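The last house on the bread route

Chrysoula Giannakopoulos starts her van at 4:30 in the morning, six days a week. By then she has been up for an hour and has loaded the bread from the Tzanetos bakery, which belongs to her mother's cousin, Makis Tzanetos. The route takes in 28 stops and ends at a farmhouse where the paved road gives out.

She took it over when the previous driver retired. She had been working in the office of a moving company and didn't like it.

"I was asked to fill in for two weeks," she says. "Makis never asked me if I wanted the job after that. He just kept putting my name on the sheet."

Her first month went badly. She had a handwritten list from the old driver, and half of it was no use to her. One line said only "blue gate, not the dog." There were three blue gates on that stretch and each of them had a dog behind it. She left two loaves at the wrong one for nine days, and the people there ate them and said nothing.

"They paid me in the end," she says. "They said they thought it was some kind of promotion."

The bakery sells most of its bread over the counter. Delivery is a small part of the business and Tzanetos says it barely pays for its own fuel. He keeps it going for the older customers, and also for the cafes, which order enough to make up for the long drive to the houses. Last August he sent out 2,606 loaves by van. In winter the number drops by a lot.

"If I looked at it only with a calculator, I'd stop at the edge of town," Tzanetos says. "But my father did that road with a mule, and then with a three-wheeled truck. I'd have to explain it to people at church."

The work is harder on the back than it looks. The crates hold up to 50 rolls each and have to be lifted out over a high sill, and the newer plastic ones are slippery when there is frost. Giannakopoulos wears fishing gloves with the fingertips cut off. She tried proper work gloves but couldn't count change in them.

Change is still a large part of the job. Most of the houses pay in cash, once a week, and nearly all of them on Tuesday. Some leave it in a jar. Antigoni Gkikas, who has been on the route longer than anyone, leaves hers wrapped in a page from the phone book.

"I have the whole phone book," Gkikas says. "What else would I do with it?"

Gkikas takes one large loaf and no rolls. She remembers when the van came in the afternoon, and she thinks that was better, because the bread was still fresh at supper. She has told Giannakopoulos this many times. She has also told Tzanetos, by letter.

"He answered very politely," she says. "The bread still comes in the morning."

Snow stops the van a few days each year. Giannakopoulos calls the far houses the night before if the forecast is poor, and on those mornings she leaves the bread at the gas station for people to pick up. She has been stuck twice, both times on the same bend below the chapel. The second time she waited almost three hours for a tractor and ate four rolls – she paid for them, she says, and Tzanetos confirms it.
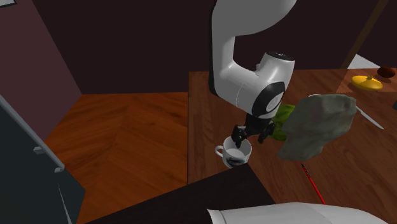

The last stop takes longer than the others. Gerasimos Stamatopoulos is usually up before she gets there and has the coffee on, and she allows ten minutes for it. They talk about his knees and the price of feed. He buys two loaves, one for himself and one that he slices and freezes for when his daughter visits.

"I don't need two," he says. "But it's a long way to drive for one."

She is back at the bakery by 9:15 if nothing goes wrong. Then she sweeps out the van, stacks the crates, and writes up the orders for the next day. She has rewritten the old driver's list, with house numbers where there are any, and keeps a copy in the glove box in case someone has to fill in for her.

So far that has happened once, when she had a tooth out. Tzanetos drove the route himself and finished at noon.

"He went to the wrong blue gate," she says.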